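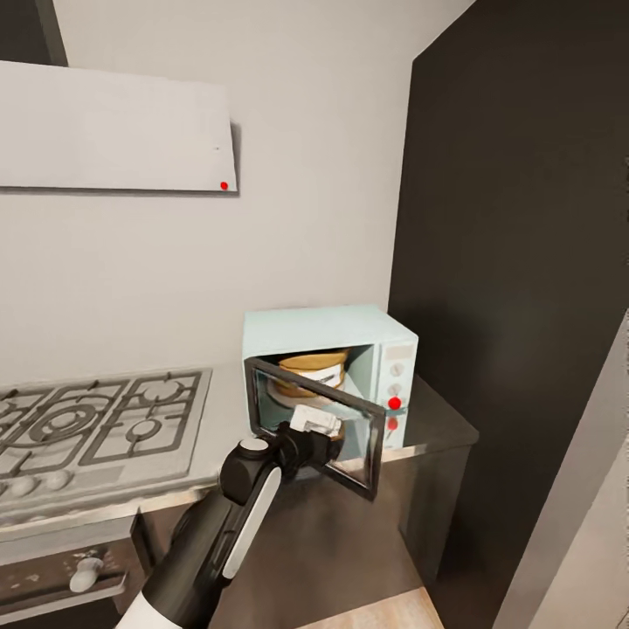 Bromville Recipe Cards: README

Open data / Food and home

2025-04-04
By Sheena Rankin

What this is

Bromville Recipe Cards is a table of household recipes copied from handwritten and typed cards. Most of the cards come from two towns, Bromville and Rarnmont, and were kept in kitchen drawers, tins and ring binders until their owners lent or gave them to us. The release covers 3000 cards, nearly all of them baking: cakes, biscuits, bread, puddings, and a long tail of jams and chutneys.

The text of each card is given as written, with spelling mistakes, crossings-out and family shorthand kept. Next to it is a cleaned version in which the ingredients and amounts have been split into separate fields. If you only want to cook from the cards, the cleaned version is easier to read. If you study how people write recipes, use the original text and treat the cleaned version as a guide.

The cards themselves are not included as scans. Some owners agreed to scans and others did not, and we preferred one release with the same contents for every card.

Files

cards.csv – one row per card, with the original text and everything we know about the card
ingredients.csv – one row per ingredient line
steps.csv – one row per step in the method
units.csv – the list of units and what we take them to mean
notes.csv – remarks written in the margin or on the back

All five are UTF-8, comma separated, with a header row. Line breaks inside a field are kept, so open the files with something that understands quoted fields. Several spreadsheet programs will turn fractions such as 1/2 into dates if you let them. Import the amount columns as text.

cards.csv has 27 columns. The ones most people will need are these:

card_id: a short code, stable between releases
title_raw: the title as written, empty if the card has none
title_clean: a plain title given by us
body_raw: the full text of the card
place: Bromville, Rarnmont, other or unknown
hand: a code for the handwriting, where we think several cards share a writer
written: decade, where it can be worked out, otherwise empty
heat_raw: the oven instruction as written
heat_c: our reading in degrees Celsius
heat_sure: yes, no or part
tin_raw: the size or kind of tin as written
yield_raw: how much the recipe makes, if it says

The remaining columns are for tracking and are explained in the header notes of units.csv, which is an odd place for them. They will move.

How the cards were copied

Each card was typed by one person and read back by another. Roswitha Stöckli and Marin Grgić did most of the typing. Aldana Valdebenito did most of the reading back and had the last word when the two versions differed. We used Damia, a small transcription program with a side-by-side view, and exported from it at the end of each week.

The typing rules were short. Keep the line breaks. Keep capitals. Put a word you can't read in square brackets with a question mark. Put a word that has been crossed out between tildes. Don't correct sums, even when the amounts plainly don't add up. A card that asks for the butter twice keeps both butters.

Where a card had been glued over another, only the top one was copied. Stains and torn corners are recorded in the column damage, with one of three values: none, some, heavy. Heavy means at least one amount or one step is lost.

Oven heat

This part took the longest and is still the weakest. About a third of the cards, 1000 in all, give an oven instruction of some kind. The rest say nothing, or say "as usual", or leave it to the person baking.

The instructions fall into several kinds. Some give a temperature with its scale. Some give a bare number, which may be Fahrenheit or Celsius. Some give a gas mark. Others use words: slow, moderate, hot, brisk, "a good oven", "a falling oven", "after the bread".

For a bare number of 250 or more we assumed Fahrenheit unless the rest of the card pointed the other way. For a gas mark we used the ordinary conversion table. For words we used the ranges in units.csv, which are wide, and we set heat_sure to part. "After the bread" has no number at all and heat_c is left empty.

Please don't take the mean of heat_c without filtering on heat_sure. An early draft of this data did that and found that everybody's sponge was baked cooler than in the printed books, which came entirely from how we had filled in "moderate".

Fan ovens are a separate problem. Very few cards mention a fan. Several owners told us they knock a bit off the written figure when they bake, but that habit isn't on the card and so it isn't in the data. 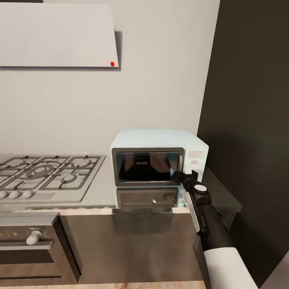 Hob instructions are simpler because almost none of them have numbers. They are kept in steps.csv under heat_word, with values such as low, gentle, medium, high, rolling boil. "Back of the stove" is kept as its own value. We considered folding it into low and decided against it, as the writers who use it also use "low" elsewhere and seem to mean something different by each.

Microwave instructions turn up on the later cards, mostly for melting butter or chocolate and for steamed puddings. A few give a wattage. Most give a time only. We have copied these as written and made no attempt to adjust them, so a pudding time from an older card should be treated with care if you plan to follow it.

Amounts and units

Weights are in ounces, pounds, grams or kilos, sometimes all on one card. The column amount_raw has the text and amount_g has our figure in grams where we could work one out.

Cups are the main difficulty. Some writers mean a measuring cup, some a teacup, and one hand (code H in the hand column) means a particular enamel mug, according to the family. We give no gram figure for cups unless the card also gives a weight. The same goes for "a walnut of butter", "a wine glass of milk" and "an eggshell of water". They are listed in units.csv with a short remark and no number.

Spoons are converted to millilitres using modern measuring spoons. Older cards may say "rounded" or "heaped". The word is kept in the column spoon_word and has no effect on the figure.

Eggs are counted, with no size. A recipe that calls for the weight of the eggs in flour, sugar and butter is marked egg_weight = yes and the amounts are left empty. There are a good many of these among the plain cakes.

Copied recipes

A card is not proof that the writer made up the recipe. Plenty were taken down from the radio, from the back of a packet or from a neighbour. Where the card names a source we give it in source_raw. "Brunner" appears often on the Rarnmont cards. It refers to a grocer's shop that handed out printed recipe slips, and people copied the slips on to their own cards with changes. Verena Zaugg has gone through these and grouped them under the column slip_group. Cards in the same group began as the same slip, as far as she can tell.

The groups are useful if you want to see how a recipe shifts from one kitchen to the next. The sugar goes up in some and down in others. Lemon rind comes and goes. The layered cream cake in group 5 has a filling that differs on nearly every card, while the sponge hardly changes.

What was left out

We left out cards with medical advice, and cards that carried addresses or telephone numbers we couldn't separate from the recipe. Names of private people in titles have been replaced with an initial, so "Auntie's" stays but a full name does not. Margin notes that were plainly about something other than food were dropped unless the owner asked us to keep them. A few did, and those are marked private_ok = yes in notes.csv.

Printed cuttings are not included, even when stuck to a card.

Known problems

The place column records where the card was kept, which may not be where it was written.

Decades are guesses in most rows. They rest on the paper, the pen, a postmark on the back or what the owner remembered.

Bread is thinly covered. People who baked bread every week seldom wrote it down.

The split between step and remark is uneven. "Don't open the door" is a step on some cards and a note on others, depending on who typed it.

There are duplicates. Some households had two copies of the same card in the same hand, and we kept both.

Suitable uses

The data has been used for word lists, for a school lesson on old measures and for a small exhibition. It should do for work on spelling, units, handwriting groups and the spread of copied recipes. It is a poor base for claims about what people ate. A card in a tin may have been used weekly or never.

No one has tested the recipes as a set. We have baked from some of them, with mixed results, and the cleaned version carries any error we made in reading an amount. Check preserving recipes against a current guide before making them, as sugar and acid levels on old cards can be too low for safe keeping.

Licence and changes

The tables may be reused and altered with credit to Bromville Recipe Cards. Owners keep the cards and any rights in them.

The next release is planned for June. It will move the column notes into a file of their own, fix the step and remark split where we can, and add the cards from the second Rarnmont binder. Corrections are welcome at any time. Please give the card_id and the column, and quote the text you think is wrong.

Related items

Bromville Recipe Cards: typing rules in full
Gas marks and oven words: a conversion sheet
Rarnmont shop slips, grouped by Verena Zaugg
Notes on reading faded pencil
Old measures in the classroom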